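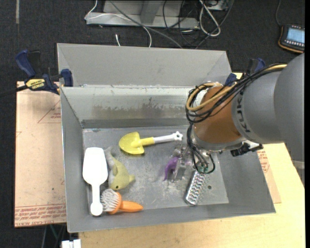 Sourdough starter after a long trip, who's had luck?

pustuvine_rye
Posted 10th May
Back from Makau and my starter sat in the fridge the whole time. Gray liquid on top, smelled like nail polish remover. I poured it off, fed a spoonful with rye and it doubled in 8 hours!! I'm so happy, I really thought I'd killed it. Anyone else bring one back from the dead?

crumbshot
Yes! Mine went all of August without a feeding. Took three feedings to get lively but the bread was great, maybe a bit more sour (I like that).

oven_on_early
Great news, but I'd stir the liquid in. It's only hooch, and pouring it off dries out the starter.

pustuvine_rye
Really? Mine was so sharp I didn't want any of it in there.

crumbshot
Team pour here. Stirring made mine taste like vinegar for a week.

oven_on_early
A week of feedings fixes that anyway. I've stirred for years and my loaves are fine, so we'll have to disagree :)

totix77
What amounts are you all using? I do 100 grams flour to the same of water and I throw out so much.

pustuvine_rye
Way less! A spoonful of each is plenty between bakes. And save the discard for crackers, rye ones with caraway are SO good.

totix77
Trying the crackers tonight. How thin do you roll them?

pustuvine_rye
As thin as you can get them, then prick all over with a fork.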